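Titier publishes packing and layout guide for small school backpacks

Seltado layout sets a fixed order for loading, closing and checking a child's bag

SHEEHAN – Titier has released the first edition of the Seltado layout, a written procedure for packing a small fabric backpack of the kind carried by primary and preschool children. The guide covers the position of the bag on the work surface, the order in which compartments are opened and filled, the placement of soft and rigid items, and the checks made before the bag is handed over. It is available from April to schools, before-school care centres and households.

The guide was prepared at Titier's packing bench in Sheehan, using bags and contents purchased at retail. A total of 132 packing sequences were recorded and compared. Of these, 19 were retained as worked sequences and appear in the printed edition, each with a contents list and a loading diagram. The remainder were set aside as duplicates or as variations that did not change the final arrangement.

Seltado treats the backpack as a container loaded from the horizontal. The bag is laid on its back on a flat, hard surface, with the front pockets facing up and the base toward the person packing. Shoulder straps are placed under the back panel where their length permits. Zippers are opened fully, one compartment at a time, and each is closed before the next is started.

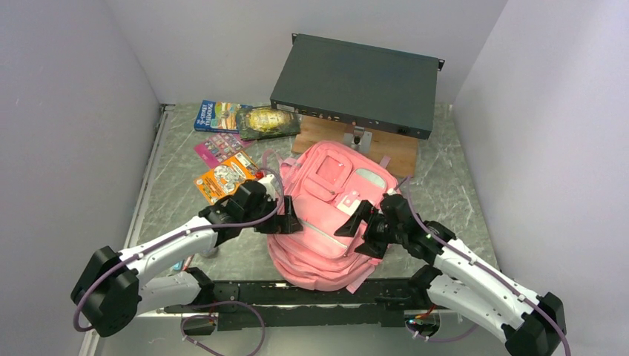 Horizontal loading was selected over upright loading for two reasons. A lightly constructed bag has no frame and will not hold its shape on its base until it is partly full. Upright loading also brings heavy items to rest against the front panel, away from the wearer, and the load then pulls backward on the shoulders. When the bag is on its back, flat and heavy items go in first and settle against the back panel, where they remain when the bag is lifted.

The procedure divides contents into four classes:

Class A, flat and rigid: books, boxed games, pencil tins, tablets in sleeves.
Class B, flat and flexible: cards, worksheets, thin folders, sticker sheets.
Class C, crushable: packaged bakery items, fruit, sandwiches.
Class D, small and loose: caps, keys, lip balm, small bottles, erasers.

Class A items are loaded against the back panel with the longest edge parallel to the zipper side. Class B items follow and are kept inside a folder or between two Class A items. Class C items are placed last in the main compartment, above the Class B layer. Class D items go only in the front pockets. A small bottle with a screw cap is Class D if it is empty and is carried upright in a side pocket or a sealed pouch if it is not.

All contents are set out on the surface before loading begins. Titier specifies a clear margin around the bag so that no item is under a strap or flap when the zippers are opened. Items are grouped by class, with Class A nearest the back of the surface and Class D nearest the packer's writing hand. Anything that cannot be assigned to a class is left out until the contents list has been checked.
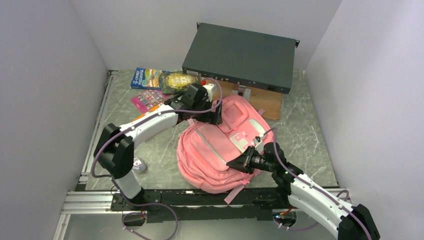
The most frequent fault in the recorded sequences was the placement of food under a book or box. The second was a strap end caught in the zipper of the main compartment. The guide deals with both at the checking stage, which consists of five steps carried out in the same order each time:

1. Run the main zipper through its full travel without load on the fabric.
2. Press the centre of the front panel with a flat hand. A hard corner indicates a Class A item out of position.
3. Confirm that no strap end, loop or tag is caught in a closure.
4. Check the front pockets for loose items that belong in the main compartment.
5. Lift the bag by the top handle and hold it clear of the surface. The base should hang level.

If the base tilts, the bag is returned to its back and the Class A layer is adjusted. The bag is not shaken to level the contents.

A separate section deals with emptying. Children's bags are commonly emptied by inversion, which leaves crumbs and paper in the seams and puts strain on the zipper ends. Seltado calls for the bag to be emptied in reverse order of loading, front pockets first, followed by Class C, B and A items. The main compartment is then turned back at the lip and wiped with a damp cloth. Colour-fast fabrics may be spot-cleaned with mild detergent. Bags are dried open and away from direct heat.

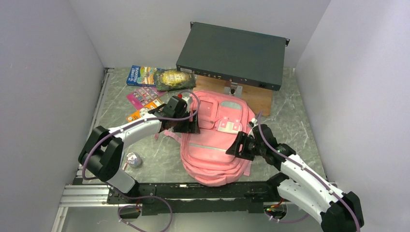

Labelling is addressed in the final section. Titier recommends that the owner's name be fixed to the inside of the main compartment and that a plain identifying mark, without a name, be used on the outside. A small white patch on the front pocket, as on the pink bag laid flat here, can be read while the bag is on its back and gives the packer a reference point for orientation. Patches should not cross a seam or cover a zipper stop. Iron-on labels are unsuitable for coated fabrics, and sewn labels should be stitched through the outer layer only so that the lining remains free.

The guide is supplied with a laminated bench card showing the four classes and the five checks. The card may be fixed to a wall or left on the counter. An initial run of 4,000 copies has been printed, and 2,229 have been allocated to schools and care centres in the Tavska district. Remaining copies are available on request. The bench card can also be ordered separately.

Titier will accept written comments on the first edition. A supplement covering larger bags with internal frames and laptop sleeves is in preparation.

About Titier

Titier develops storage, packing and labelling procedures for homes, schools and care programs. Its packing bench and print office are in Sheehan.

Contact: Titier Media Desk, Sheehan | © Titier. All rights reserved. | Back to top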